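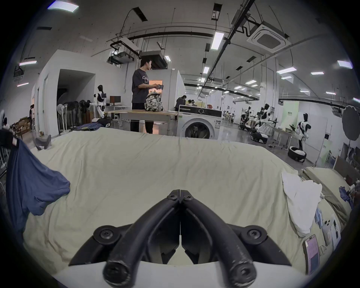 Leonie Kasten would like it known that the robots did not go rogue. "They never got the chance," she says. "The data was bad before it reached them."

Kasten runs laundry recording at Purnum, where people fold clothes and bedding with a two-fingered hand-held gripper so that machines can later be taught to do it. The program is called Geum. In October it had 303 finished recordings it was pleased with. A week later 153 of them had been pulled, and the company has been fairly quiet about the reason.

I asked for the plain version. The gripper logs how far its fingers are open. A magnet inside the hand tells a sensor where the linkage is, and on one unit the magnet had slipped in its seat. The log said the fingers were shut when there was still a gap between them, enough to drop a sleeve.

"You'd watch the video and see a good fold," Kasten says. "Then you'd look at the numbers and they were describing some other fold."

So how did half the work go past before anyone looked at the numbers?

"We had a check. The check was that the numbers changed when you squeezed." She laughs a bit at that, though I'm not sure she should. A sensor that is wrong by the same amount every time will pass that test all day.
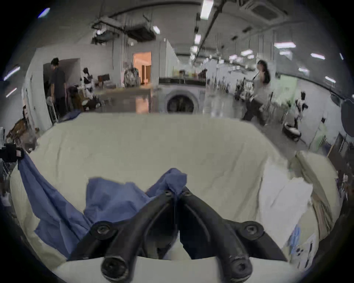 The thumb

The bad data might have stayed a bookkeeping matter. What brought it out was an injury, a small one, and Purnum would clearly prefer to talk about the magnet.

Sem Jansen was clearing a snagged thread from between the fingers when the grip closed on his thumb. The unit has a light spring assist, and the assist is supposed to cut out when the sensor reads closed. It did read closed, wrongly, then jumped back to open, and the spring came in.

"It was a pinch and a black nail," Jansen says. "I've done worse with a car door. But I'd been told it couldn't do that."

Told by whom? He thinks it was in the training. Kasten says the training sheet said "should not", and that the sheet has been rewritten. I asked to see both versions and was shown the new one.

The unit stayed in use for roughly 30 minutes after he reported it. Kasten doesn't dispute this. "Someone finished the set they were on. It shouldn't have happened."

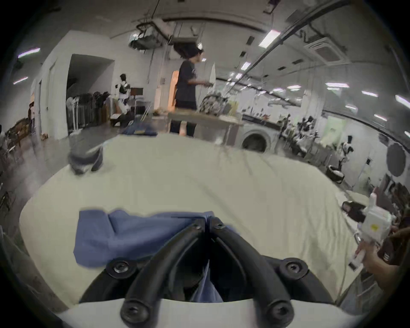 Folding work on the Geum program, with a blue garment in the gripper.

Purnum's fix has 6 steps, from gluing the magnet to measuring the finger gap against a metal gauge before each session. A failed gauge check now means the unit comes off the floor, whatever is half folded. The spring assist has been switched off altogether, and Jansen says his wrist notices by mid-afternoon.

Is anyone from outside checking any of this?

"Not yet," Kasten says. "We've talked about it."
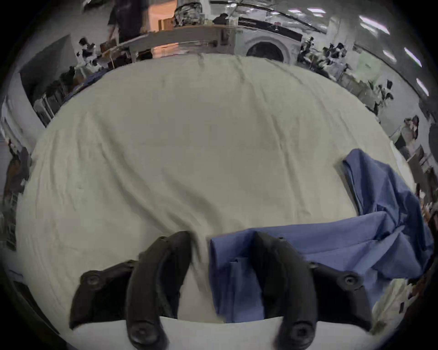

Berwyn Maddocks takes a dimmer view. A gauge check at the start of a session, he told me, says nothing about a magnet that lets go an hour in, and he would want a second sensor on the linkage before he trusted a single recording. He also asked why the cut-out for the spring was ever hung on the same part as the log.

I put that to Kasten. "It was cheaper," she said, "and it was one less wire." The second sensor has been costed. She wouldn't give me the figure, or a month for fitting it. The pulled recordings are still on a drive while Purnum works out if the gap can be recovered from the video, and recording with the glued units has started again.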